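Ticket 355: T-shirts coming back from the folding table with a crease across the chest
Site: Urerham shop, stockroom
Raised by: Florencia Daza
Picked up by: Hyun-seo Ryu
Status: Closed

Florencia Daza, Sunday, 8.40 am
The plain cotton T-shirts are going out to the shelves with a diagonal crease across the front. It has been like this since the April delivery. Customers open one, see the line and put it back. The darker shirts are fine, or at least it doesn't show on them. We have nearly 600 still to fold and I don't want to carry on until this is sorted. We fold in thirds and then in half, same as Divham.

Hyun-seo Ryu, 9.15 am
Thanks. Three things to check please. Are the shirts steamed before folding, and how long do they hang afterwards? Are people picking them up by the middle or by the shoulders? How high are the finished stacks?

Florencia Daza, 10.05 am
Steamed, yes. Not hung, they go straight on the table. Picking up varies. Stacks are as high as the box allows.

Hyun-seo Ryu, 10.20 am
Lifting cloth from one point in the middle pulls creases out from that point at an angle. If the cloth is still damp and then goes under a heavy stack, they set. Same thing with a hem that gets turned under and pressed.

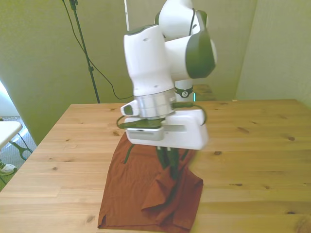 Should the shirts that are already creased be steamed again before refolding?
Only the ones where the line still shows after a shirt has been shaken out and hung for ten minutes. The rest can be smoothed by hand on the table and folded.

Fermín Orellana, 11.30 am
Tried it on one box. Hung for ten minutes, then laid flat face down, side seams pulled straight, sleeves in, thirds, half. No line on any of them. The side slits at the hem need lining up first or the bottom edge goes crooked.

Hyun-seo Ryu, 11.45 am
Good. Please keep stacks to 8 shirts and leave the lids off the boxes until the afternoon. Pick up by both shoulder seams.

Florencia Daza, 3.50 pm
Did two more boxes this way. One shirt still had a mark, but that was an old press line from the supplier and it went with the steamer. It is slower. Ok-hee Hwang asks if a second hanging rail can come over from Divham.

Hyun-seo Ryu, 4.10 pm
Rail requested on a separate ticket. Folding card by the table to be changed to the new order of steps. Closing this one, reopen if the crease comes back.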